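**Planner swap in the sim: grasp scoring before or after collision checks?**

**pleklow_maya** wrote:

Hi all, I've had a cracking week and want to share before I forget how I did it. I've moved our table-clearing sim over to the new Jenano planner, and the approach moves are so much smoother! The old one used to swing the elbow out wide for no reason I ever found. Now it comes in low over the table and the joint speeds look lovely when you plot them.

The change that made the difference was the order of things. I used to score every grasp candidate first and then throw out the ones that hit something. Now I do a cheap collision check on the hand alone, drop the hopeless ones, and score what's left. On my last batch that took 2,455 candidates down to 93 before the slow scoring even started. 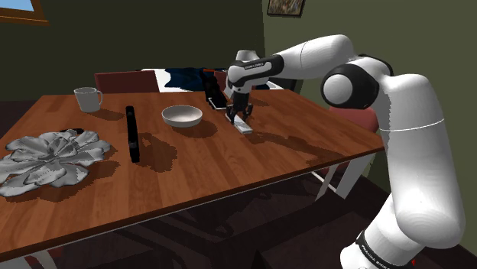
*Gripper down by the flat white object, bowl and mug still on the table.*

The thing I'm less sure about is the margin. I've padded every mesh by the same amount, and for thin flat things that means the fingers can't get near the tabletop without the checker shouting. At the moment I switch the padding off for the target and the table once the hand is close. Is that what everyone does?

– Maya Geagea

---

**utek** wrote:

Lovely stuff, Maya! Padding off for the target, yes. For the table, please don't. I did that in May and the real arm pushed its fingertips into the wood, because our table height was slightly out in calibration. Keep a small margin on the table and let a force threshold handle the last bit.

Ute

---

**drutwood_dan** wrote:

I'd go the other way from Ute. A force threshold hides a bad calibration and you'll never fix it. Measure the table properly and plan to contact.

Also, what are you doing about that flower-shaped thing on the left? All those folded petals must be murder for the convex hull.

---

**pleklow_maya** wrote:

@drutwood_dan Ha, yes, one hull round the flower eats a huge chunk of free space. I split it into smaller convex pieces and planning time barely moved. The bowl needed the same, or you can't ever put anything in it.

---

**utek** wrote:

Dan, you can do both! Measure the table AND keep the threshold. Tables get bumped.

---

**drutwood_dan** wrote:

Fine, but log every time it trips. If it's tripping on most runs you've got a calibration problem.

---

**zamora77** wrote:

Are you checking the forearm as well or only the hand? I ran 4,000 random layouts with hand-only checks and 1,837 of the "good" grasps had no arm path at all. Quick IK test straight after the hand check sorted most of it.

---

**pleklow_maya** wrote:

Only the hand so far, the full arm gets checked inside the planner. I like the IK idea a lot, going to slot it in tonight. Will post the config once I've tidied up the names, they're a bit rude at present.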